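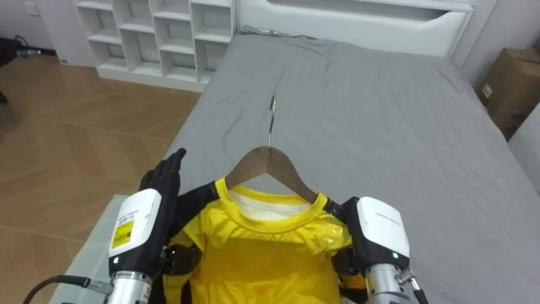
The woman who runs the wardrobe course at Moltstead wants me to believe that I have been hanging my tops wrong. I arrived doubtful. The course costs $121, and most of us picked up hangers for free years ago.

"Lay it flat on the bed first," she says. "Hanger in through the neck, then settle the shoulders. People shove it up from the hem while they're standing there, or they stretch the collar."

I ask whether anyone's collar has ever been ruined this way. "Mine have," she says. I ask to see one. She has thrown them out.

Her other rule is that the bed be made tight before any clothes go on it, fitted sheet pulled right down. It adds 30 seconds, by her reckoning. My doona would add a good deal more.
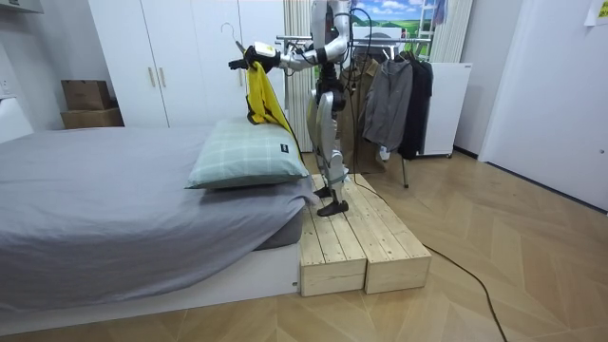 Bright yellow top, mint-green plaid pillow.

On synthetics she is firmer. She sells a stretch blend called Lastatex and says it should be steamed on the hanger and never ironed. I point out that she sells steamers too. "I do," she says. "You can borrow one."
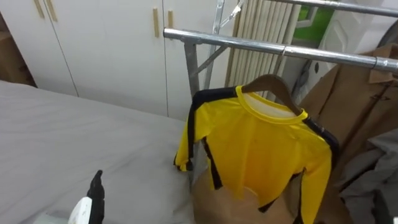 A past student told me by email that the steaming part was worth the money and the folding part wasn't, and that she still irons her work shirts because they look better for it.

I read this out. "Cotton's different," comes the answer, a bit quickly.

What about the open rack, when there's a perfectly good wardrobe with doors? "Air," she says. "Leave it out for 2 hours, then put it away." Why 2? She thinks it over. "It's what I was taught."

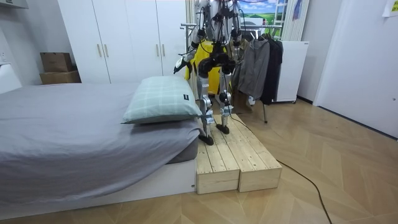

Grey fitted sheet and pine platform, bedroom.

I went home and tried the flat-on-the-bed method with a jumper. The collar looked the same as before.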